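Search this site
Enter keywords – Go

Casters on slotted-upright steel shelving: rated load and wobble

We have several bays of blue painted steel shelving in our workshop, the kind with perforated uprights and diagonal cross-braces on the sides. They came secondhand from Zismont and there was no paperwork. I would like to roll one bay away from the wall to sweep behind it, without emptying it first.

The lower levels hold white plastic crates with ventilated sides. The top shelf is a plain steel panel and gets used for flat parts, brackets and plates mostly. The bay with casters sways front to back when pushed from the top. It sways less when pushed from the middle level. Each upright takes one caster on a threaded stem.

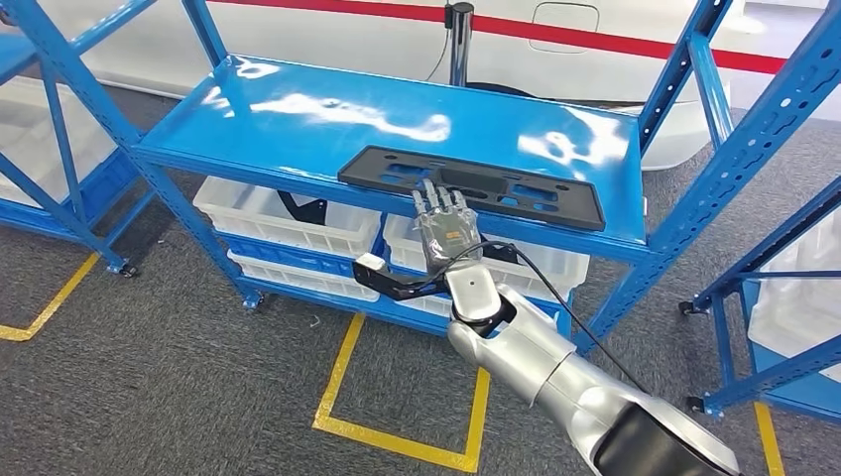 Posted by benchmark_low on Tuesday, April 21, 2020 | Workshop & Storage

Two things I would like to know. First, does putting casters on this type of rack reduce what it can carry, and by how much? The only figure I was given was 3,000 lb for the bay, and that was verbal. Second, the top panel is glossy and small steel parts slide on it when the rack is moved. Is there a liner that does not trap swarf underneath?

I have already retightened all the brace bolts. It made a small difference for a week.

girnov_fitter

The 3,000 lb figure, if it is correct at all, is for a static bay on flat feet with the load spread evenly over the shelves. It does not apply on casters. Once the rack rolls, the limit is set by the casters and by the stem sockets, whichever is lower.

Read the rating stamped on the caster fork or look up the part. Multiply the rating by three, even if you have 4 casters fitted. On an uneven floor one wheel is usually carrying next to nothing, so you calculate as if it were absent. Subtract the weight of the rack itself. What remains is your load for moving.

For the sway, side braces only stop movement in the plane they are in. If yours are on the ends, they should be controlling the front-to-back direction, and if it still moves that way then the bolts are slipping in the slots or the stems are loose in the uprights. Do the following:

1. Lock the wheels and push at the top. Watch the joint between stem and upright. If it opens and closes, the problem is there and no amount of bracing will fix it.

2. Replace plain washers at the brace ends with serrated flange nuts. Plain washers on gloss paint creep, which fits with your bolts staying tight for a week.

3. Put the heavy crates on the bottom level and leave the top shelf for light parts. Stand back along the aisle and sight through the uprights toward the far racks. Any bay out of plumb shows up against its neighbors. 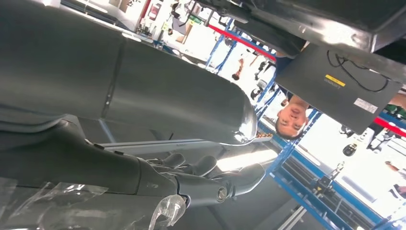 4. Shim or adjust the stems until the uprights are plumb, then tighten the braces last. Tightening them first locks the lean in.

We run 19 bays of a similar pattern, from Pretmont. Only 6 are on wheels, and those are never loaded above the middle level while they are being moved.

On the liner, use ribbed rubber matting cut short of the panel edge. It lifts out in one piece for cleaning. Do not glue it.

shelf_b

just empty it before you move it. takes ten minutes with crates

meinecke_stores

I agree with most of the first reply, with one correction. Serrated nuts will cut through the paint, and in a damp shop you will have rust at every brace end by February. Touch up the bare metal after final tightening.

I would also check whether the casters were an original option. On the older Meinecke racks the uprights were left open at the bottom, and people pressed in furniture stems with a plastic sleeve. The sleeve deforms under load. A steel socket bolted through the lowest pair of holes in the upright is the proper fitting.

Push from the lower half of the rack, never from the top shelf.

Comments (3)

slotwise: The three-caster calculation is also what our supplier uses. Worth pinning.

benchmark_low: Stem joint opens and closes on the front left. Sleeve is plastic. Ordering steel sockets.

tare_weight: Does the matting leave marks on the blue paint? Ours went sticky after one summer.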